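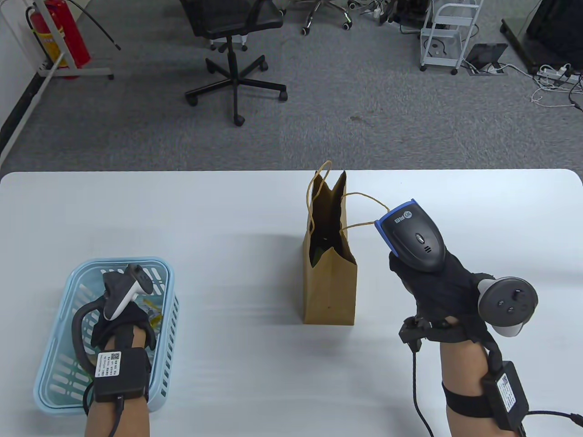
Über Stitine

Stitine entwickelt und vertreibt Erfassungskits für Handarbeit an Pack- und Kassentischen. Die Bewegungsdaten dienen Kunden zum Anlernen zweiarmiger Roboter.

Lieferumfang des Kits Nokora: zwei Handschuhe mit Controller-Halterung, zwei Unterarmmodule, Verkabelung, Aufzeichnungssoftware. Handgeräte wie Barcodescanner werden im normalen Arbeitsablauf weiterverwendet. Artikelnummer 2698.

Als Dienstleistung übernehmen wir Aufbau, Kalibrierung und Aufzeichnung. Ein Standardpaket umfasst 4000 Durchgänge, ein Testpaket 748. Die Annotation erfolgt am Standort Karwood.

Ansprechpartner
Technik: Senthil Chowdary
Datenqualität: Lavanya Rao
Vertrieb und Leihgeräte: Milagros Lagman

Stand: 8. August 2022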